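4.2 What the arms took over, and what they left behind

When we first spent time at the Claltlow refurbishment shop, the arms had been on the floor since January, and most of the people we spoke to had already stopped looking up when one of them moved. We mention this because a good deal of writing on automation begins with the day the machines arrive, and we came to feel that the more interesting part starts a little later, once the novelty has gone and everyone has to get through an ordinary shift.

The shop takes in retired office computers, strips them for usable parts and sends the remainder on for recycling. Before the change, each of the dismantlers had a bench of their own and saw a machine through from the first screw to the last. Ruba Awad, who had been doing the job for longer than anyone else on the floor, told us that she could usually guess from the weight of a case how the next quarter of an hour would go. Under the new arrangement, which the shop calls the Srour line, the arms handle the repeated lifting and pulling, and a person is responsible for whatever comes before and after: opening the case, judging its state, and deciding what is worth saving. Figure 7 gives a fair idea of how much there is to judge in a single tower, with the wiring passing through the middle of the case between the drive cage and the board.

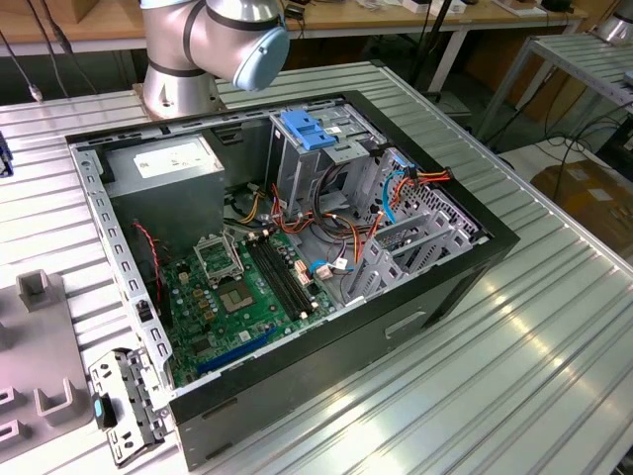
Figure 7. A desktop tower on its side at one of the arm stations, side panel off. The CPU socket is empty and its bracket is raised; the power supply and drive cage are in place.

4.3 Judging by eye, judging by hand

Cables came up in nearly every conversation. The dismantlers spoke of them with a sort of weary fondness, rather as gardeners speak of bindweed. No two offices seem to have looked after their machines in the same way, and a lead that has been tucked behind a bracket by some long-departed technician can hold up an arm that would otherwise have managed perfectly well. In the logs we were given, covering 1000 towers, the arms stopped and asked for help 396 times, and the staff put most of these stops down to wiring.

What changed for people, then, was the shape of the day. Several told us they were less tired in the wrists and shoulders by the evening, and they were plainly glad of it. The same people also said that their attention was now pulled about a good deal more. A dismantler looking after two stations may be called to a snagged lead at one while still making up her mind about a board at the other, and she has to pick up the thread again each time. One of them compared it to cooking in somebody else's kitchen with the telephone ringing.

There was also the question of who gets the credit for a good save. Under the old system a rescued part went down against the name of the bench. It now goes down against the station, and Ruba Awad felt this more keenly than we had expected when we drew up our interview guide. We return to the matter of recognition in section 5.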